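Unit 6 Handout: How Special Rapporteurs Are Chosen

Course reader, April 2020

Scope. This unit covers the selection of independent experts by a human rights council. Election of the council's own members was covered in Unit 5 and is not repeated.

6.1 Terms

Mandate: the written task given by a resolution. It may concern a country or a theme.
Mandate holder: the person appointed to carry it out. Mandate holders are unpaid and are not staff.
Consultative group: a small body of diplomats, one per regional group, that reviews applications.

6.2 Steps

Vacancies are posted with a closing date. Applicants submit a form and a motivation letter. The consultative group draws up a short list, holds interviews by phone or video, and sends a ranked list to the president of the council. The president consults further and proposes one name. The council then approves the appointment.

The president may depart from the ranking but has to give reasons in writing. Past letters of this kind are useful sources for the term paper.

6.3 Grounds for objection

Objections usually concern one of the following:
- a government post held at the time of application
- public statements on the subject of the mandate
- regional or gender balance

Note that the second ground is disputed. Compare the Domański and Trekotby papers in the reader, which reach opposite results on prior statements.

6.4 Exercise

Read the Plikden case file, pages 2 to 40. Draft an objection letter of no more than 200 words, citing the ground relied on. The sample reply on page 104 should be read afterward. Letters are kept for the September seminar at Sollau.

Reading for Unit 7: country visits and standing invitations.

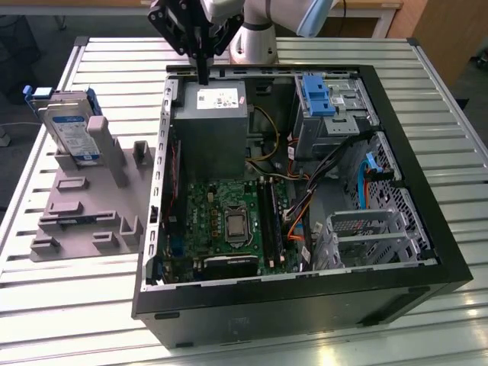 Desktop computer with the side panel removed.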